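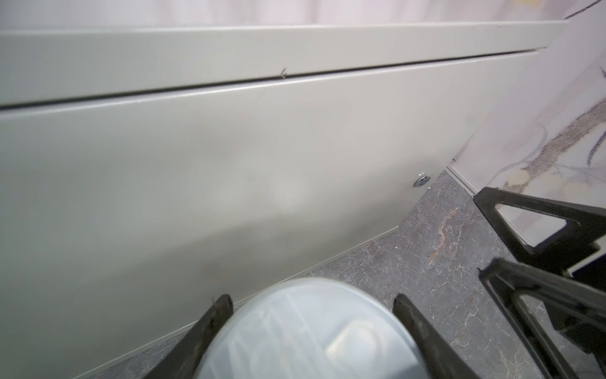
Running the Can Exercise Without Fooling Yourself

Every robotics club that gets hold of a pair of arms ends up doing some version of pick and place, and most of them write it up too kindly. A can goes from one spot to another, somebody claps, and the poster for the open house says the robot "can handle groceries." I have sat through enough of those posters to be suspicious of all of them, including the ones from our own club.

What follows is how we run the can exercise in the Hunura student group. It takes two afternoons. If you follow it as written you will probably finish with a worse success rate than you hoped for, and a number you can defend in front of a judge.

What you need

Two arms on a shared rail, with a camera at each wrist and one more camera that sees the whole space. A small cabinet. A set of cans in more than one size. A notebook, on paper. The software doesn't matter much. We use Jernel to record and replay, and I have no strong feelings about it except that its default file names are terrible. Change them before you start.

Do not buy a fancy gripper for this. Teams that do badly here nearly always blame the hardware first, and in my experience the trouble is nearly always upstream of it.

Step 1. Pick cans that will annoy you

A row of identical cans is a demonstration, and it tells you very little about your policy. Mix the sizes. Mix the lids too: pull tabs, plain lids, plastic covers. Pull tabs catch the light differently depending on how they're turned, and a model that has only seen them facing one way may surprise you. 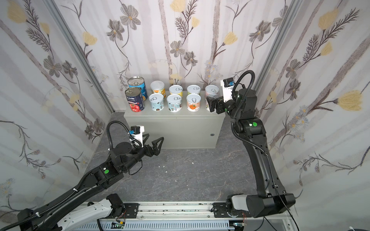 Posted by the Hunura build notes editor
Filed under: Manipulation, Student Projects

Our set is mostly small dessert cans plus a couple of larger food tins, all kept on top of the cabinet. The crowding is deliberate. A gripper finger needs somewhere to go, and with one can alone in the middle of a surface it can go anywhere it likes. Put the cans in two rough rows and half of your easy approaches disappear.

Leave the cans full. Empty ones slide when you brush them, and you will spend the afternoon tuning for a problem you made yourself.

Step 2. Write down what counts

Do this before anyone touches a controller. We count a pick as good when the can leaves the surface, stays in the grip, and ends up standing where it was meant to go, with its neighbors still upright. Knocking over a neighbor is a failure even if the pick itself was lovely. New members hate this rule. They come around once they've had to compare two runs scored by two different people.

Write the rule at the top of the notebook page. If you change it halfway through, start a new page and a new count. The old count does not carry over, no matter how good it was.

Step 3. Record by hand

Teleoperate first. We record 185 demonstrations, split among everyone in the group so the data doesn't all come from the one person who is good at it. Smooth operators make pretty recordings that hide how narrow the gaps are. You want some hesitant ones in there.

Give each operator 37 and then make them stop. Five operators, same number each. Tired operators start cutting corners around lunch, and the corners end up in the training set.

Check the wrist view as you go. It is easy to watch only the wide camera because it looks like what you see with your own eyes, but the wrist view is where you find out whether the fingers are getting to the side of the can or only near it.
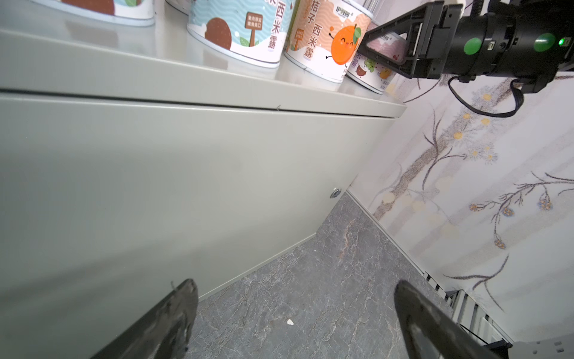
Working over the front of the cabinet with a pink-labeled item in the gripper, seen from the other arm.

Keep the second arm in the recording even if it isn't doing much. I used to think this was a waste of disk. Then we trained a run with one arm parked out of the way, brought it back for the test, and got results I would not show to anyone. The model had never seen a second pair of fingertips and apparently had opinions about them.

Step 4. Train once, then leave it alone

Train on the full set. Hold back nothing clever. The temptation is to look at the first few test picks, go back, add a dozen demonstrations of exactly the thing that failed, and call the second result your score. That is practice on the exam. If you want to do it, fine – but say so in the write-up.

Our training takes overnight on the lab machine. Anyone who tells you their club gets it done over a pizza is probably counting differently.

Step 5. Test in the crowded case

Forty picks, in an order drawn from a hat. Really use a hat, or a cup. When students choose the order they pick the front row first and leave the awkward back cans for the end, when everyone wants to go home and the scoring gets generous.

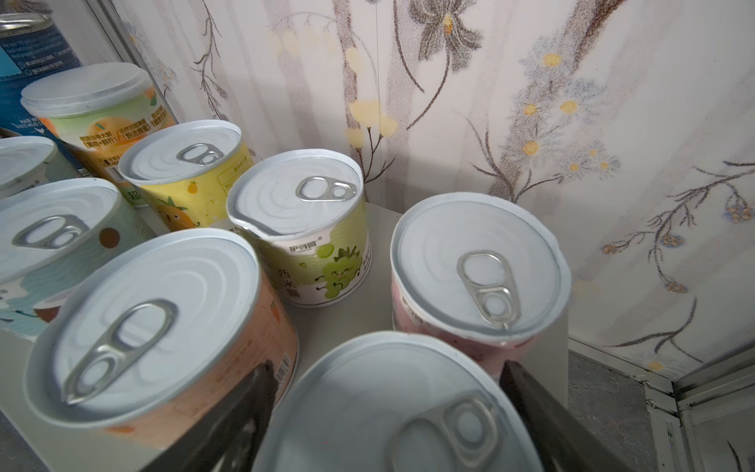 Close quarters: fingers on either side of the nearest can, with the grape can and the pink one just beyond it.

Look closely at the near cans from the wrist view. From that angle one lid can fill most of the bottom of the picture, and whatever is behind it shrinks. If your policy relies on seeing the neighbors, it is working with less than you think at the moment it matters most.

Dented lids count. So do odd labels. We had a member who wanted to swap out every can with a folded rim because it "wasn't representative." Of what? Go to any store.

Step 6. Report the ugly number

Put the raw count in the first line of your report: good picks, out of 40. Then list the failures by kind. Ours usually sort into missed grips, knocked neighbors, and arms that stopped and would not move again, and the last kind is the one people like to leave out because it feels like a software problem. It is a failed pick. Count it.

Skip the edited video, or if you must have one, post the full take next to it. The Gallagher regional started asking for uncut footage last October and several very impressive entries became ordinary overnight. Ours was one of them.

Common complaints

"The lighting changed." It will. Metal cabinets throw a soft reflection back at the wrist camera and the reflection moves when the arm moves. Record at different times of day and stop arguing with the window.

"Our floor and walls are too busy." Ours has a veined floor and flowers on the wallpaper, and I would still not trade it for a plain gray box. A policy that only works against gray is not going far.

"Husia got a better score with fewer demonstrations." Ask them for the scoring rule and the order of picks. When we asked, the reply took a while and the rule turned out to be that the can had to leave the surface. Under that rule I could score well with a magnet and a fishing line.

"We don't have time for all this." The whole thing fits into 540 minutes of bench time, not counting the overnight run. If you only have one afternoon, cut the number of can types and keep the scoring rule.

Before you pack up, copy the recordings off the lab machine and put the notebook in the same drawer every time. Then check that the labels in the notebook match the file names, because ours didn't the first time and we had to throw out a full session.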